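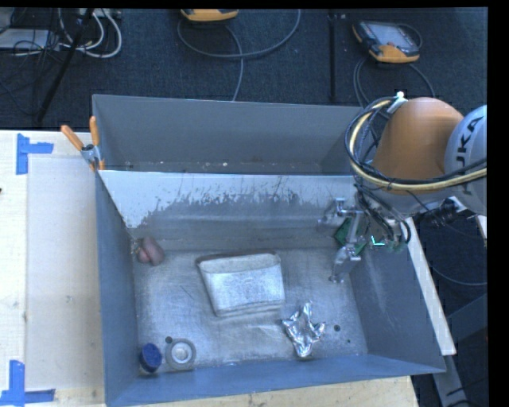 Pushing, lifting and the limits of a good demonstration

Otura's teaching cell runs from eight in the morning until the operators' hands give out, usually a little after three. The work consists of steering a robot arm over a sloped metal bin and moving objects around in it: a jar, a roll, a metal container, a crumpled piece of foil. Each attempt is recorded. The recordings train a model that is later expected to do the same work with the operator out of the loop.

The arm is a KUKA. The interest of the project lies in what the operators do with it, and in how much their habits turn out to matter.

Siyabonga Van Wyk, who manages the cell, began with hand guiding. An operator took hold of the arm near the wrist, switched it to a compliant mode and walked it through the motion. The method is old and it works well for fixed paths, such as following a seam or loading a fixture. It worked poorly over a bin. The operator's forearm blocked the overhead camera, and the arm's joints were seldom in the positions they would have reached under their own control.

"We had good trajectories and bad pictures," Van Wyk says. "The model needs both from the same moment."

The cell moved to remote control in August. The operator now sits to one side with a hand controller and watches the bin directly, with a monitor for the overhead view. Translation of the controller is scaled down by half, rotation is passed through unchanged, and a trigger closes the gripper. The first week was slow. Mpho Buthelezi, the most experienced of the operators, recorded 36 usable demonstrations on her first full day and 52 on the Tuesday of the following week. She has held close to 50 a day since then and does not try to exceed it.

Speed was never the hard part. The difficulty is that a bin with sloping walls keeps changing the task. An object nudged toward a wall rides up it and comes back at a different angle. An object resting in a corner offers the fingers one accessible side, and sometimes none. A person reaching in by hand tilts the wrist and drags the thing clear with a fingertip, usually without noticing. The remote operator has to do this deliberately, as a separate step: lower a closed finger behind the object, pull it to open floor, lift, reorient, then grasp.

Buthelezi records that pull as part of the demonstration. Some of the early operators did not. They cleared the corners by hand before pressing record, which produced short, tidy episodes and a model that stalled whenever something lay against a wall. Two weeks of data had to be set aside.

Kgomotso Sibiya, who trains the models, now asks for the awkward starts on purpose. She also asks for recoveries. If the fingers close on nothing, the operator keeps recording, backs off along the approach line and tries again. A demonstration with one miss and one clean recovery is kept. A demonstration with three misses is discarded, on the grounds that the operator is by then guessing.

Foil has its own section in the operator's notes. It gives under the fingers, so the gripper's width reading after closure says little about whether the grasp is sound. It also returns bright, unstable highlights to the camera, and a bare metal floor does the same. Sibiya considered lining the bin with matte sheet and decided against it. Tradcombe, the sorting firm that is paying for part of the work, uses bare metal bins, and a policy trained on a matte floor would have to be taught again on arrival.

Hesitation is the other recurring fault. An operator who pauses above an object to think leaves a stretch of recording in which nothing moves, and the model learns to pause there too. Sometimes it does not start again. The software trims idle stretches longer than 2 seconds, but the shorter ones accumulate. Operators are told to decide on the grasp before moving the controller - a rule that sounds trivial and takes most people several days to absorb.

Style differs as well. Lizelle Masilela approaches nearly everything from directly above. Buthelezi comes in at a slant and uses the divider as a stop. Either one's data trains a competent policy. Mixed in equal parts, they yielded one that began from above and drifted sideways halfway down, missing by a finger's width. Sibiya's present solution is to agree on one approach for each class of object and leave the rest to the operator.

Mbali Mahlangu of Molefe, an integrator that has followed the project, is cautious about the economics. In her view the cost of teaching by demonstration sits mainly in the review of recordings, which still takes a trained person most of an afternoon for each day of operation. Van Wyk does not dispute this. He has asked for a second reviewer before he asks for a second arm.

The next block of sessions will use the same bin and a new set of objects supplied by Tradcombe. Buthelezi has requested a lighter controller.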